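Leave the cable loop alone

I have an opinion about cables, and my friends are tired of it, so you get it instead. Most small robot cells I see go wrong at the cable long before anything goes wrong in the arm. People will spend a week on grip force and then zip-tie the tool cable flat against the wrist because it looks tidier that way. Tidy is lovely! Tidy also pulls the connector out the first time the last joint turns further than you planned.

At Firkura we ran our first cell that way (I did the zip ties myself, and I was proud of them). It lasted 11 days. The pins on the tool connector had bent just enough to drop the signal whenever the wrist rolled left, and I blamed the software for most of a morning before I unplugged anything. So now I want slack at the tool, a proper loop that can open and close as the wrist turns, and I don't care how it looks.

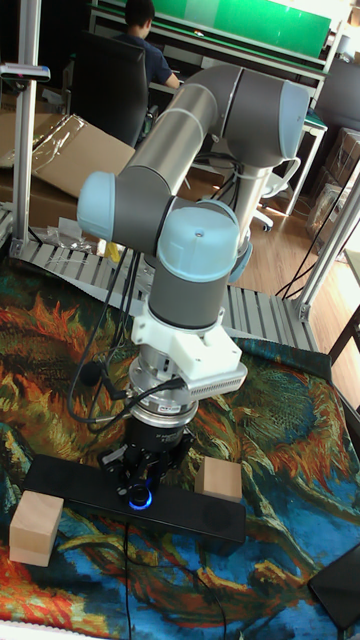
Trí Đoàn thinks I'm only half right, and wrote back that a loop with no clamp behind it just moves the strain somewhere harder to find, usually down by the base where you never look. Okay, fair. I'd still take the loop first and the clamp second, but I've started checking the base end too, every 8 weeks, flashlight and all.

What I won't budge on is the slow run. After any change to the tool, even one swapped screw, jog every joint through its whole range at crawling speed and watch the cable the entire time. Not the gripper, the cable. It's dull and it eats your coffee break, and I'd make it the rule in every shop if they let me.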